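How Does a Robot Learn to Pick Up a Snack?

A story about hands, homes and a lot of practice

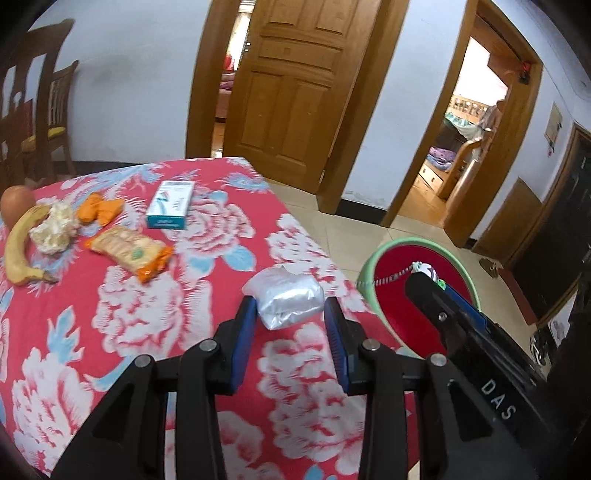 SCIENCE FOR YOUNG READERS – ROBOTS

Think about the last time you picked up something small and crinkly, like a packet from the kitchen table. Did you have to plan it? Probably not. Your eyes found the packet, your arm went to the right place, and your fingers closed just enough. The whole thing was finished before you had time to think about it.

For a robot, this is a hard job. A group of researchers on a project called Vitari wants to make it easier. Their idea is simple to say: let people show the robot how it is done, in real homes, with real things on the table.

Borrowing the robot's fingers

In many older experiments, a robot learned in a laboratory. The table was plain and there were only a few objects, always the same ones. The robot became good at that table. When the researchers moved it to another room, it often made mistakes.

The Vitari team does the opposite. The robot stays at the laboratory, and only its fingers go out into the world. A person holds a tool called a gripper. It has two black jaws which open and close, and on the inside of each jaw there is a ribbed blue pad. A camera sits on the tool and looks forward, between the jaws, so it sees what the fingers are doing. Look at the bottom of the picture and you will find the tips of the jaws, one on each side of a shiny little packet.

"We wanted the robot to see many kitchens and many tables," says Hanan Tannous, who leads the project. "It is not easy to carry a robot arm up the stairs of every building. A gripper fits in a school bag."

Why not use a tidy table?

On the table in the picture there is a banana, and a bit farther back a small white and teal carton. The tablecloth has big white flowers and light blue leaves. For you, it is clear that the flowers are flat and the banana is not. A computer does not know this at the beginning. It gets only coloured dots from the camera, and a printed flower is also made from coloured dots.

So the computer needs many examples. It needs flowered cloths, striped cloths and no cloth at all. It needs bright rooms and dark ones. After some time it starts to find out what stays the same in all of them – the jaws come near the object, they go one on each side, and then they close.

Shiny wrapping is a special problem. It shines in one place, and when the camera moves a little, the bright spot moves also. A packet can change its shape when you squeeze it, too. Elias Haddadin, the youngest researcher in the group, says that he likes these difficult things best. "A wooden block is always a block," he says. "A packet is different each time you touch it."

From many examples to one movement

When a person has finished with the gripper, the recordings go to a computer. For each moment, the computer knows two things: what the camera saw, and how the hand moved next. The program tries to guess the next movement by looking only at the camera view. At first its guesses are terrible. Each time, it compares the guess with what the person did, and it changes itself a tiny bit. Then it tries again.

This way of learning is called imitation learning. To imitate means to copy. You did it yourself when you were small and watched somebody use a spoon.

What did they find?

The team made a test with two programs. The first program learned from 400 recordings which were all made on the same table in the laboratory. The second one also learned from 400 recordings, but these came from 30 different homes. Then a robot arm with the same kind of jaws had to pick up objects on tables it had never met before. Each program had 200 tries.

The program from the laboratory table succeeded in fewer than half of its tries. The program from the homes did much better, even with the same number of examples. It seems that for a robot, seeing many places is more useful than seeing one place many times.

There were still problems. The robot was slow, and thin things which lie flat were hard for it. Sometimes it closed the jaws too early and caught only air. Carla Srour, who wrote down every mistake, is planning a new round of recordings in September.

Try it at home

You need two wooden spoons and a few small things which cannot break. Hold one spoon in each hand. These are your jaws. Now pick up a sock, a pencil and a wrapped snack, and put each one into a bowl.

Next, close one eye and do it again. Is it harder to know how far away the things are? A robot with only one camera has the same trouble.

Words to know

Gripper: the part of a robot which holds things, like a hand.

Imitation learning: learning by copying what somebody else does.

Recording: what the camera saw and how the hand moved, saved together.

Text: Joelle Chidiac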